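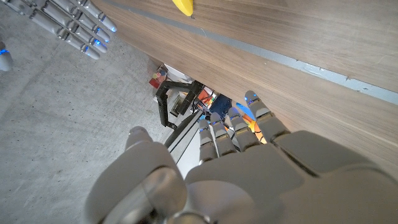

Lomville gets its late bus back, for now

The last bus out of Lomville will once again leave after the last film at the Yurt has finished, ending a five-month spell in which it left 20 minutes before.

The Yurt, which is a brick building with a flat roof and has never been anything else, shows films most evenings to anyone willing to sit on its chairs. Its audiences have had to choose since the summer between finding out who did it and getting home. Most chose home. One regular told the town council that he had now seen the first three-quarters of 11 thrillers and had begun making up his own endings, several of which he preferred.

Bus operator Prenum moved the departure from 10.40pm to 10.10pm as part of what it called a "customer-led refresh" of the timetable. Asked which customers had led it, the company said it would look into the matter. It is still looking.

A petition asking for the old time back was started by Perihan Bayram, who runs the Yurt's box office, and it gathered 710 signatures. The council's rules require 440 before a subject can be debated, so it was debated, for 80 minutes, the first half hour of which went on whether the bus should be called the late bus or the last bus in the minutes. (It is the last bus. There was a vote.)

"We didn't ask for a new bus, or a bigger bus, or one with charging points," Bayram said afterwards. "We asked for the same bus, slightly later. I thought it might take a week."

Prenum's area manager, Tuncay Sezer, told councillors that the 10.10pm had been carrying very few passengers and that this had made the company doubt there was any demand. It was put to him from the public seats that the passengers were all still in the cinema. He made a note of it.

The 10.40pm returns in January on a trial basis and will run until Easter. It will stop at the library, the health centre and Mill Lane, but no longer at the railway station — the last train having gone by then, a point on which everybody in the chamber agreed with some relief.
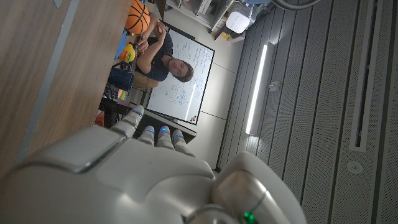
What it will cost

Single fares stay as they are. The council is putting in £200 a week while the trial lasts, taken from a fund set up for "evening vibrancy" which has so far paid for one banner.

Councillor Inês Prata, who voted in favour, said she would be catching the first one herself and hoped others would too. Councillor Yee-man Hsu, who voted against, said he would also be catching it, as he lives on Mill Lane and his car is off the road.

Timetables at the stops still show 10.10pm. Prenum says new ones are being printed and that passengers should ignore the old ones until then, but only that line.

Print this story
E-mail this story to a friend

Recent items
Mill Lane potholes to be measured again
Library fines: amnesty extended after nothing comes back
Wukico shop to open on Sundays, close on Tuesdays
Allotment waiting list now has its own waiting list
Health centre phone line gets new music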